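Tapia Savings closes to new mortgage business as Dritley takes on its loans

Wednesday, October 7, 2020

Tapia Savings has stopped taking applications for new mortgages and will pass its existing home loans to Dritley, a larger lender based in the same town. Savings accounts are not part of the deal and will stay where they are.

Borrowers will be told by letter when their own loan is due to move.
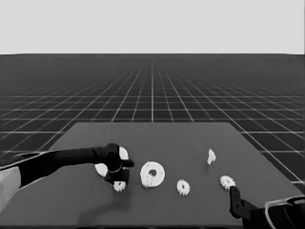
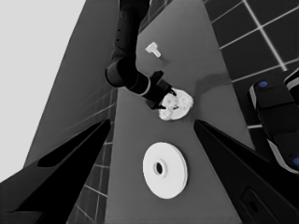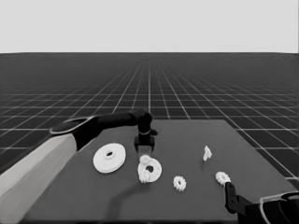
What is changing

Tapia opened in 1964 as a lender to people buying their first home. For most of its life it did little else. It took in savings over the counter and lent the money out again, mainly on terraced houses and small flats within a short bus ride of the head office.

That business has been shrinking for several years. Larger lenders have offered fixed rates that Tapia could not match, and many of its older borrowers have paid off their loans and not been replaced. In May the board said it was looking at "all the options" for the mortgage side. Talks with Dritley began soon afterwards.

Under the agreement, Dritley will buy every home loan on Tapia's books, including those in arrears. The price has not been made public. The two firms said it would be paid in 2 parts, the first when the loans move and the second once the accounts have been checked.

Jennylyn Tan, chief executive of Tapia, said the decision had been a hard one for staff.

"We were set up to lend to local people and we did it for a long time," she said. "We looked at carrying on with a smaller range and the sums did not work. Dritley knows the area and has agreed to keep the terms our customers signed up to."

What borrowers need to do

Most people will not have to do anything. Monthly payments by direct debit will be moved across, and the date of the payment will stay the same. Anyone who pays by standing order will need to change the account number with their own bank once the letter arrives. Tapia has asked customers not to do this early, as payments sent to Dritley before a loan has moved will be returned.

Interest rates on fixed deals will not change until the fixed period ends. Customers on Tapia's standard rate will keep it for 6 months after the move. After that they will go on to Dritley's own standard rate, which is currently a little higher. They will be able to switch to another Dritley deal in that time without paying a fee.

Borrowers who have agreed a payment break will keep it on the same terms. Those who have already had a mortgage offer from Tapia but have not completed can still go ahead, provided they complete before the offer runs out. Applications that had not reached the offer stage have been cancelled, and valuation fees will be refunded.

House insurance sold through Tapia is provided by Kurnon and is not affected. Customers who pay for it along with their mortgage will get a separate bill from Kurnon from the next renewal.

Savings and branches

Tapia will carry on as a savings firm. Its easy access account can still be opened with £1000 or more, and the children's account remains open to new customers. Rates on both were cut in the spring and there are no plans to change them again this year.

The head office branch will keep its present hours. The smaller branch by the market, which mostly dealt with mortgage interviews, will close when the last loans have moved. Staff there have been offered work at head office or with Dritley. Tapia would not say how many jobs were at risk and said talks were still going on.

Computer work for the move is being done by Flurkix, which already looks after Dritley's customer records. Online access to mortgage accounts will be switched off for a weekend while the records are copied. Savings customers will be able to log in as normal.

Tapia has warned customers to watch for calls and emails from people pretending to be from either firm. Neither will ask for a password or a full card number, and the new account details will only be sent by post. Anyone unsure about a letter can take it to the head office branch to have it checked.

The sale needs the approval of Tapia's members, who will vote by post. Voting papers will be sent out with the annual statement.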